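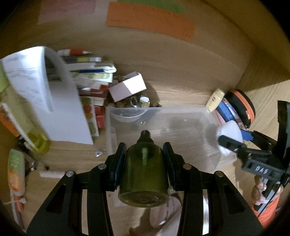
Green pump bottle, and the clear box behind it. Beads at the back.

November, after lunch, kettle on

Right, the drawer. I've been putting this off since we moved over from the Albers unit and I finally ran out of excuses, so this is me writing down what went where before I forget (and before anybody asks me where the markers are).

The big clear box is staying. I like that you can see the wood through it, and it's the only thing in there with proper sides. Plan is that small packets and tubes go in it and nothing else. The green pump bottle gets to live in the Prollska cupboard with the other liquids, upright, please! I went for the cupboard because last winter one leaked over a pad of order forms and I was peeling pages apart for an hour.

The brown and amber beads (or stones, I've never been sure which of them are which) are left over from the Rostura lamp samples. They want a jar with a lid. I've got one at home that had olives in it, will bring it in once it stops smelling of olives. The clear faceted one goes in with them. The little pink and white box was on top of the heap, so I'm keeping that with the beads for now.

Still no idea about the white triangular bit. Might belong to the Kuvell stand, might not. If you know, put a note on it. Same goes for the small blue part next to it.

The folded printed sheet can go flat under the books. Cable goes in the cable tin, clip on the clip string, scrap of foil in the bin.
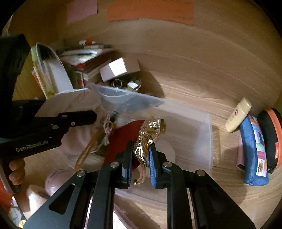
Later, tea gone cold

Gold stuff next. It creases if you so much as look at it, so I want it rolled round a cardboard tube and not stuffed in a corner. Offcuts under 8 cm can be thrown out, I mean it this time.

Books stay stacked where they are, biggest at the bottom when I get round to it. Pens and markers off the top and into a mug. Pink sticky note and the orangey sheet stay up on the wood until I've copied them in here.

To buy: one mug, labels, another clear box the same size if they still do them. Order ref for the last one was 1,281.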